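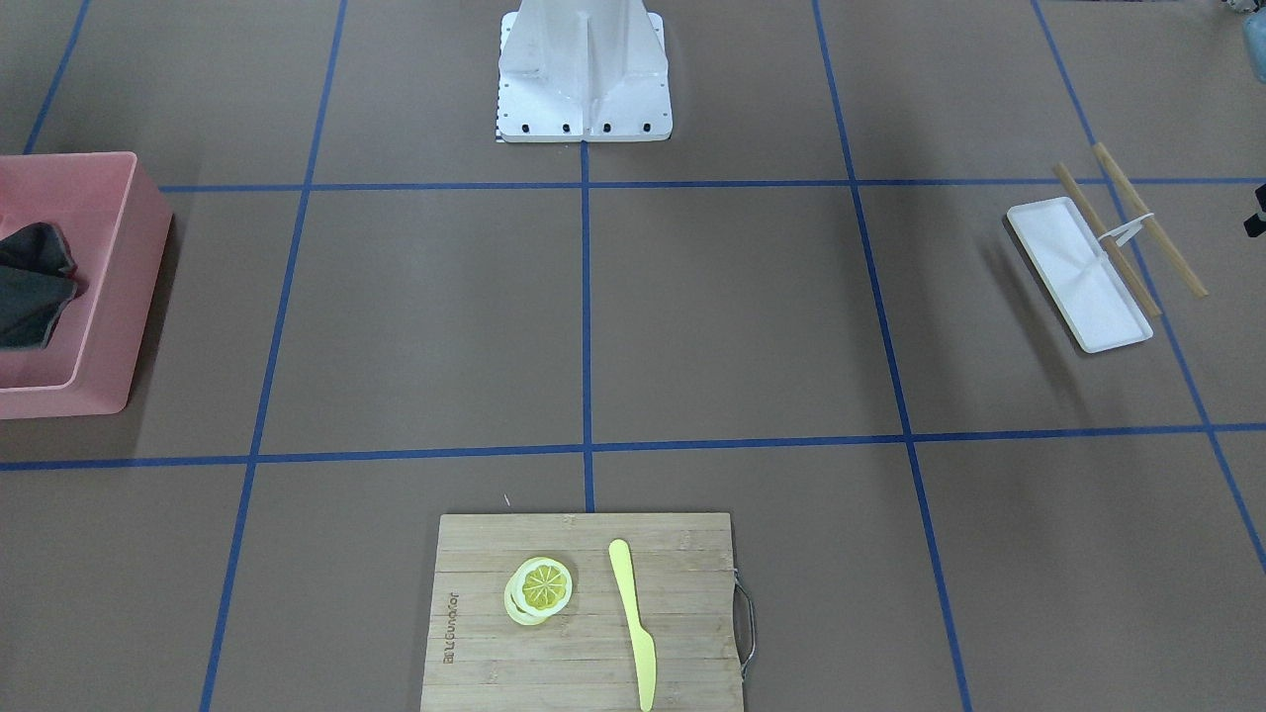 Photo: Emmett Kasprzak

Print this page | E-mail to a friend

Apr 24, 2024
By Houda Shehata

A home for everything: sorting out the kitchen drawers

I've been putting this one off since March, when the drawer next to my cooker jammed shut with a potato masher wedged across the top. If you've ever had to work a masher free with a butter knife while the onions burn, you'll know my mood. So I gave up a rainy afternoon to it, and I'm so glad I did!

Start by emptying one drawer. Only one. I made the mistake years ago of tipping out the lot in our old house in Uminham and we ate takeaways off our laps until I'd found the table again. Wipe the drawer out while you're there (a damp cloth and a drop of washing-up liquid is plenty, and get a dry pastry brush into the corners for the crumbs).

Mark it out before you buy anything

Masking tape or painter's tape is my favourite tool for this. Measure the inside of your drawer, tape the same shape on the table, then split it up with more tape and move your things about until they fit. You can shuffle a whole drawer round in minutes this way, and it costs next to nothing. I'd bought 3 sets of dividers before I learned to do it, all of them too long, and they're still in the loft.

Give the big awkward things their places first. Rolling pin, ladle, fish slice, that sort of thing. Small stuff will always squeeze in somewhere. And measure the height too! My drawer is 86 mm deep inside and the whisk wouldn't go in any way but on its side.

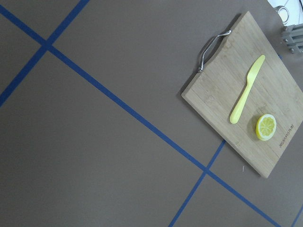
Once I was happy I wrote the sizes on the back of an envelope and took it with me to Radwan, the hardware shop by the station, where they'll cut thin strips of wood for you while you wait. Mine came to 58 pence a strip. Sand the ends, slot them in, and hold them with a dab of glue or a blob of that white tack if you rent. Leave glued ones overnight before you load the drawer, or the first heavy spoon will shove the lot sideways. Guess how I know.

Peeling the tape off afterwards is easier if you go slowly and pull it back flat along itself. If it leaves a sticky line, rub in a little cooking oil, leave it while you have a cup of tea, then wash it off with soapy water. Try a hidden corner first if your table is waxed or painted. Brown paper under the tape saves the bother altogether, and I wish I'd thought of it sooner.

What goes where

Knives want a block or a rack, please, never loose in with the spoons. Things you use every day go at the front: peeler, tin opener, wooden spoon. Cake bits and the turkey baster can live at the back. I keep a tub for odds and ends as well (string, corks, birthday candles), and when the lid won't shut it's time to go through it. 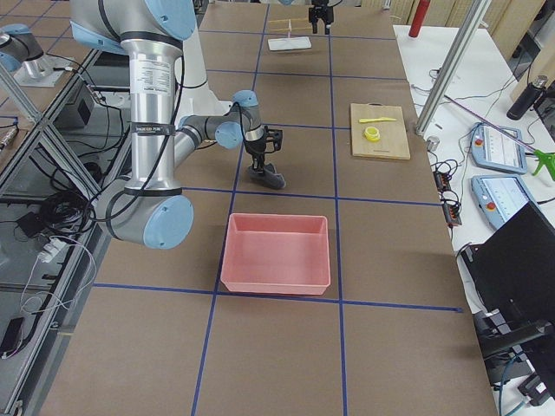
Keeping it that way

My sister swears by labels but they peel off in our steamy kitchen. I put a sheet of non-slip liner in the bottom instead, and give everything a quick straighten when I'm waiting for the kettle. If something hasn't moved in a year it goes in the charity bag. The melon baller went last week. I do slightly miss it.

Next time I'll have a go at the cupboard under the sink, so send me your tricks for stopping the spray bottles falling over.

Contact us | © 2024 Raltness Home Tips | Back to top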